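The Long Game in Zumholm

The back room of the Trotine opens at four in the afternoon, and by half past most of the tables are taken. People come in from work, hang up their coats and start setting out boards. Talk is mostly about the weather and the price of heating oil.

Shagufta Janjua started the club with 4 members and a box of secondhand games. It now has 169 on its list, though a normal evening draws far fewer. Dues are 10 dollars a year.
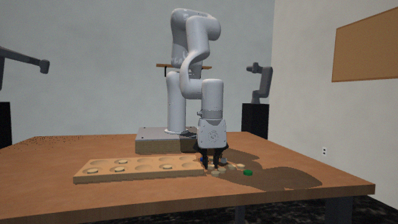
The games played most are the old ones, mancala and its relatives, nine men's morris, checkers. Janjua has nothing against newer titles, but she finds that people who arrive alone do better with rules they can learn in two minutes. "You can sit down across from a stranger and be playing before you know their name," she says.

Atif Satti joined in February, after moving from Clormont for a job at the paper mill. He had not played a board game since grade school. For the first few weeks he lost every match, mostly to retired teachers, and kept coming anyway.

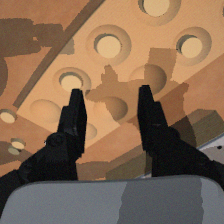
Satti now runs the beginners' table. He teaches slowly and lets new players take moves back - a habit that annoys some of the older members, who hold to touch-move. The argument comes up every winter.

The club's one trophy is the Jatoi cup, a dented pewter mug with 1708 scratched into the base. Janjua doubts the date. The winner keeps it for a year and has to bring it back clean.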